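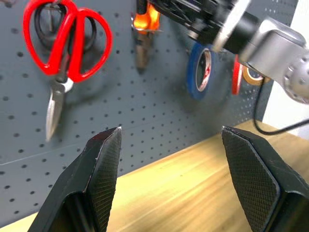 제5장 시연에 의한 작업 교시

학습 목표
직접 교시와 원격 조작 교시의 차이를 설명할 수 있다.
시연 데이터를 구성하는 관측과 행동의 의미를 구분할 수 있다.
양팔 조작 작업의 시연 절차를 계획하고 기록 양식을 작성할 수 있다.
시연의 품질을 판정하는 기준을 제시할 수 있다.

주요 용어
직접 교시, 원격 조작, 선도 장치, 추종 장치, 에피소드, 관측, 행동, 손목 카메라, 시간 동기화

5.1 도입

앞 장에서는 로봇의 동작을 좌표와 경로점으로 지정하는 방법을 다루었다. 이 방법은 작업물의 위치가 고정되어 있고 공정이 오래 유지되는 경우에 적합하다. 그러나 공구를 정리하거나 부품을 골라 담는 작업처럼 물체의 종류와 놓인 방향이 매번 달라지는 경우에는 경로점을 하나하나 지정하는 일이 현실적으로 어렵다. 가위 한 자루만 하더라도 손잡이가 어느 쪽을 향하는가에 따라 접근 방향과 파지 위치가 달라지며, 이를 조건문으로 모두 기술하려면 프로그램의 규모가 빠르게 커진다.

시연에 의한 교시는 사람이 작업을 수행해 보이고 그 과정을 기록하여 로봇의 동작을 만드는 방법을 말한다. 기록을 그대로 재생하는 단순한 형태도 있고, 여러 차례의 기록을 학습 자료로 삼아 새로운 배치에 대응하는 제어기를 만드는 형태도 있다. 이 장에서는 두 형태에 공통되는 시연의 수집 단계를 다룬다. 수집한 자료로 제어기를 학습시키는 방법은 제6장에서 다룬다.

이 장 전체에 걸쳐 공구 걸이 작업을 기준 작업으로 사용한다. 작업대 뒤에 타공판을 세우고 고리를 설치한 다음, 가위, 테이프, 드라이버, 펜치 등을 양팔 로봇으로 옮기는 작업이다. 구조가 단순하면서도 파지, 이송, 방향 전환, 걸기라는 기본 동작이 모두 포함되어 있어 교육용으로 널리 쓸 수 있다.

5.2 시연의 두 가지 방식

5.2.1 직접 교시

직접 교시에서는 시연자가 로봇의 팔을 손으로 잡고 움직인다. 각 관절의 구동기는 중력을 보상하는 정도의 토크만 내며, 관절각은 일정한 주기로 기록된다. 별도의 장치가 필요하지 않고, 시연자가 팔을 통해 접촉의 느낌을 바로 받을 수 있다는 점이 장점이다. 고리에 테이프의 가운데 구멍을 맞추는 동작과 같이 미세한 접촉이 필요한 경우에 특히 유리하다.

반면 시연자의 손과 몸이 카메라의 시야에 들어오기 쉽다. 영상을 관측으로 사용하는 학습에서는 시연할 때의 영상과 로봇이 스스로 동작할 때의 영상이 서로 달라지므로 주의가 필요하다. 또한 한 사람이 두 팔을 동시에 정밀하게 움직이기 어려워 양팔 작업에는 제약이 따른다.

5.2.2 원격 조작 교시

원격 조작 교시에서는 시연자가 조작 장치를 움직이고 로봇이 이를 따라 움직인다. 조작 장치가 로봇 팔과 같은 관절 구조를 갖는 경우 이를 선도 장치라 하고, 로봇 쪽을 추종 장치라 한다. 두 장치의 관절이 일대일로 대응하면 역기구학 계산 없이 관절각을 직접 전달할 수 있다. 손에 쥐는 조종기나 손동작 추적 장치를 사용하는 경우에는 손끝의 위치와 자세를 먼저 구하고 이를 로봇의 관절각으로 변환한다.

원격 조작에서 시연자가 유의할 사항은 시점과 힘이다. 로봇의 손이 물체를 가리면 작업대 전체를 보는 카메라만으로는 손가락과 물체의 간격을 판단하기 어렵다. 이때 손목 카메라의 영상이 도움이 된다. 힘의 경우, 선도 장치에 힘 되먹임 기능이 없으면 시연자는 접촉의 세기를 화면에서 추정하게 된다. 물체가 작업대에 눌리는 것을 뒤늦게 알아차리는 일이 초심자에게 흔하므로, 하강 동작은 평소보다 느린 속도로 연습한다.
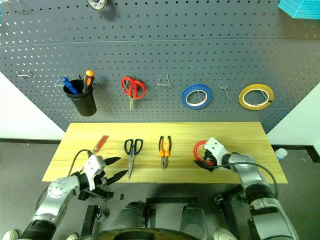
양팔 작업에서는 두 팔의 역할을 시연 전에 정해 둔다. 한 팔이 물체를 잡는 동안 다른 팔은 대기 자세를 유지하거나 다음 물체에 접근할 수 있다. 역할이 시연마다 바뀌면 같은 배치에 대하여 서로 다른 행동이 기록되고, 학습된 제어기가 두 행동의 중간에 해당하는 동작을 내는 원인이 된다. 기준 작업에서는 물체가 작업대의 왼쪽에 있으면 왼팔로, 오른쪽에 있으면 오른팔로 잡는 것을 원칙으로 한다. 중앙에 놓인 물체는 손잡이에 가까운 팔로 잡는다.

5.3 시연의 기록

시연 한 회분의 기록을 에피소드라 한다. 에피소드는 시작 자세에서 출발하여 정해진 종료 조건에 이를 때까지의 관측과 행동을 시간순으로 담는다. 관측에는 카메라 영상, 관절각, 그리퍼의 열림 정도가 포함된다. 행동은 같은 시각에 로봇에 내려진 명령이며, 원격 조작의 경우 선도 장치의 관절각을 행동으로 삼는 것이 일반적이다. 추종 장치의 관절각은 명령보다 늦게 변하므로 관측과 행동을 혼동하지 않아야 한다.

영상과 관절각은 서로 다른 장치에서 들어오므로 시간 동기화가 필요하다. 모든 자료에 동일한 시계의 시각을 부여하고, 가장 느린 자료의 주기에 맞추어 나머지를 정렬한다.

[사례 5-1] 트로드니스 실습실의 수집 계획

트로드니스(Trodness) 실습실에서는 공구 걸이 작업의 시연 자료로 에피소드 300개를 수집하였다. 실습을 지도한 락말 디사나야케(Lakmal Dissanayake)는 수집에 앞서 물체의 초기 배치표를 작성하고, 시연자가 배치를 임의로 고르지 않도록 하였다. 검수 결과 58개가 제외되었다. 제외 사유는 시간 동기화의 누락, 시작 자세의 불일치, 시연 도중 물체를 다시 놓은 경우로 분류되었다. 디사나야케는 실습 보고서에서 "시연자의 숙련보다 시작 조건의 관리가 자료의 품질을 더 크게 좌우하였다"고 기술하였다.

5.4 시연 전 점검

시연자는 수집을 시작하기 전에 다음 사항을 확인하고 기록지에 서명한다.

비상 정지 장치가 시연자의 손이 닿는 위치에 있는가.
로봇의 가동 범위 안에 사람이 없는가.
케이블이 팔의 동작을 방해하거나 관절에 감길 우려가 없는가.
각 카메라의 영상이 정상적으로 수신되고 초점과 노출이 고정되어 있는가.
그리퍼의 손가락 안쪽 면에 이물질이 없는가.
물체의 초기 배치가 배치표와 일치하는가.

점검 항목 가운데 하나라도 충족되지 않으면 해당 회차를 시작하지 않는다. 수집 도중 카메라의 위치가 바뀐 경우에는 바뀐 시점을 기록지에 적고, 그 이후의 에피소드를 별도의 묶음으로 보관한다.

5.5 시연의 품질

좋은 시연은 작업을 완료한 시연이라는 조건만으로 정해지지 않는다. 불필요한 정지가 길거나 같은 물체에 여러 번 접근한 기록은 작업이 완료되었더라도 학습에 불리할 수 있다. 한편 파지에 한 번 실패한 뒤 자세를 고쳐 다시 잡은 기록은 회복 동작을 가르치는 자료로서 가치가 있다. 따라서 이러한 에피소드는 삭제하지 않고 표지를 붙여 구분한다.

품질 판정은 시연자 본인이 아닌 검수자가 수행한다. 검수자는 전체 영상과 손목 영상을 나란히 재생하면서 파지 시점, 이송 경로, 놓는 시점을 차례로 확인하고, 판정 결과를 표 5-2의 양식에 기입한다. 판정이 엇갈린 에피소드는 두 번째 검수자에게 넘기며, 두 사람의 의견은 모두 양식에 남긴다.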